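Festetti Surplus, Bestedville
Home > Aircrew and ground crew > Bags and holdalls

Flovard 428 Aircrew Holdall, olive canvas, ex-service
$173 each, graded stock
Listing updated 23 Jan 2023

I've been chasing these for years, and I finally got a decent lot of them! If you've ever carried a helmet, a flying suit, boots, gloves and three days of clothes out to a transport aircraft in one hand, you'll know why people get attached to the 428. It's the big square-ended bag the loadmasters and helicopter crews used to sling about, and the one everybody else on the base wanted to borrow.

Mine came in on pallets, nearly 3000 bags all up, and I've been through every one of them on the shop floor with a torch and a stiff brush (my knees are not speaking to me). The good ones are listed on this page. The ratty ones go in the bargain bin out the front and I won't post those.

The canvas is Söderlund cloth, heavy and close-woven, with a second layer across the base where a bag gets dragged over tarmac and cargo rollers. The main zip runs the full length and has a storm flap over it. Inside there's one long wall pocket for charts or a tablet, plus a drawstring helmet sock that unclips if you don't want it. Grab handles both ends, carry handles on top, and a shoulder strap that is a bit mean on the padding. I've always thought so and I'm not going to pretend otherwise to sell you one.
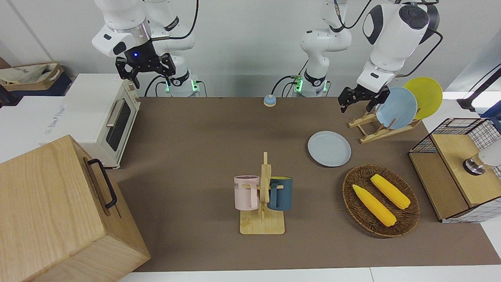

Grades, and what I mean by them

Grade 1: issued, barely used. Colour still even, zip runs clean, name tape area blank or neatly unpicked. I only have 455 in this grade and they go first.

Grade 2: properly used. Fading on the top panel, a scuff or two on the base, maybe a squadron number in marker on the inside flap. Everything works. This is what I carry myself and it's what I'd buy. Take $20 off the price at the top of the page.

Grade 3: shop pick-up only. Patches, a replaced slider, the odd mystery stain that smells of hydraulic fluid. Great for tie-down chains, wheel chocks or muddy footy gear.

If you want one with markings, say so in the order notes and I'll have a dig. I can't promise a particular squadron or aircraft type, but I do enjoy looking. I had a customer in March who wanted anything off a helicopter unit and we found him a beauty with a little rotor doodled under the flap.

Size and fit

It swallows a fixed-wing helmet in its bag and still leaves room for boots down one side. A rotary helmet with the night vision mount on it is a tighter squeeze, so pack that first, crown down, with the flying suit rolled around it. Empty, the whole thing folds flat and buckles shut with its own end straps. It'll go behind the seats in a ute or under a bunk.

People ask whether it counts as carry-on with an airline. Full, no way. Half full and squashed, you might get lucky, but please don't send me the bill if you don't! 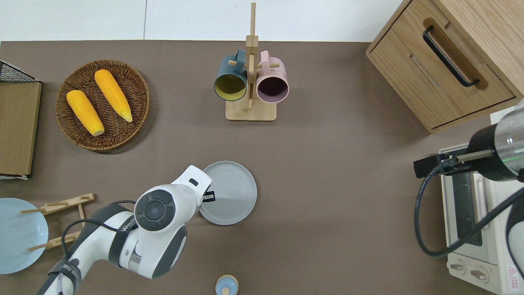 Festetti Surplus List, Issue 173

Looking after it

Don't put it in the washing machine. Cold water, a soft brush and plain soap, then hang it open in the shade until it's dry right through, corners too. The cloth was proofed when it was made and most of that has worn off by now, so if you'll be out in the rain give it a coat of canvas wax. Any wax will do. It'll go a shade darker and smell like a tent for a week.

The zip is brass. Rub a candle stub along the teeth twice a year and it'll see you out. If a slider does go, I keep spares in a jar on the counter and they cost next to nothing.

Postage and returns

I post from Bestedville, usually the next working day. One bag goes flat in a satchel, and two or more go in a carton, which works out cheaper per bag. Cadet units and museum groups, drop me a line before you order and I'll sort out a price on ten or more.

If you don't like what turns up, send it back within the month, unwaxed, and I'll refund the bag. You cover the return post unless I've graded it wrong, in which case that's on me.

Also on this list: helmet bags, kneeboards, ground crew wet weather jackets, remove-before-flight streamers (the long ones are back in stock).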